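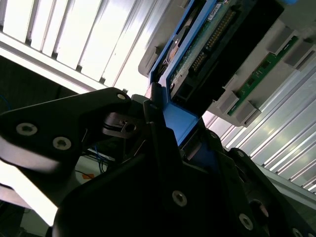 What is the Drive Exchange course?
Drive Exchange is a one-term automation course offered by the Trallbridge Technical Program to second-year students. Students write, test and document a routine in which a robot arm handles computer hard drives mounted in plastic carriers. The choice of task is deliberate. A carrier such as the blue one between the gripper's fingers leaves the circuit board on the underside of the drive exposed, so the position of the fingers must be planned before any motion is written. The course carries 4 credits and meets on Monday from 1:00 p.m.

Who may enroll?
Enrollment is open to students who have passed Introduction to Controls or who hold the written permission of the course coordinator, Maysoun Dabbas. Each section is limited to 22 students. Members of the Erkow Robotics Club receive no priority in registration, although club hours may be used for additional practice.

Is prior programming experience required?
Students should be able to write and read a simple program with loops and conditions. The language used in the course is taught during the first two meetings. Students who are unsure of their preparation may request the placement exercise from the program office.
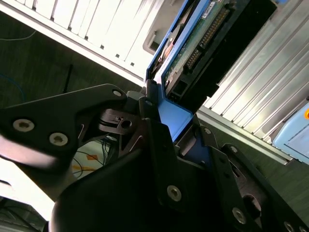

How is the practical work graded?
The practical portion is worth 40 points of the 100 available. Points are awarded for approach, grip, alignment and release, and each is judged separately. Alignment receives the closest attention. With the carrier held low between the jaws and the drive extending at an angle toward the chassis, a small error at the wrist becomes a larger one at the far end. Graders therefore observe the full length of the drive and do not score the grip alone. A team that stops its own run to correct a poor approach loses no points for the first stop.

What happens if a drive or carrier is damaged?
Damage must be reported to the instructor before the next run begins. Students are not charged for drives, all of which are retired units that contain no records. Repeated damage caused by skipping the low-speed check may result in a team being asked to repeat the safety module.

May students use the practice board outside class?
Yes. The wall-mounted board may be reserved for open lab periods through the sign-up sheet at the Goicoechea Hall front desk. Reservations are made by team, and at least two members must be present whenever the arm is powered.

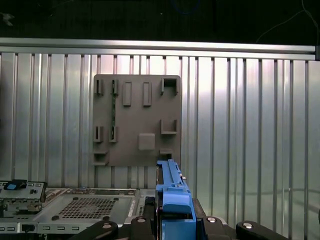

Gray mounting board with clips and brackets, blue gripper finger in front.

Which gripper fingers are permitted?
Teams may use the standard black fingers or a design of their own. Custom fingers must be submitted for inspection one week before the practical assessment, together with a drawing. Teams may not change fingers between the first and final graded runs.

Does the course lead to a competition?
Participation in the Flolard Student Automation Meet, held each April, is optional and does not affect the course grade. Teams that wish to enter must have a complete logbook and an approved routine. The program pays the entry fee for one team from each section.

Are desktop computers used as well as rack equipment?
Yes. Later assignments include work at an open desktop case, where students must plan a path that avoids the motherboard and wiring. The case must be disconnected from power before the arm is enabled.
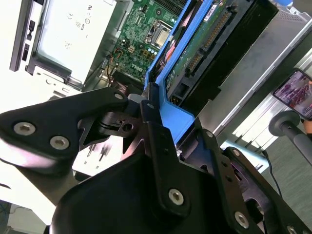 Blue drive caddy at the gripper, with an open desktop chassis and Dell motherboard behind.

How may a student withdraw?
Withdrawal forms are available from the program office and must be signed by the coordinator. A student who withdraws after teams have been assigned should also notify the other members in writing. Logbooks remain with the team.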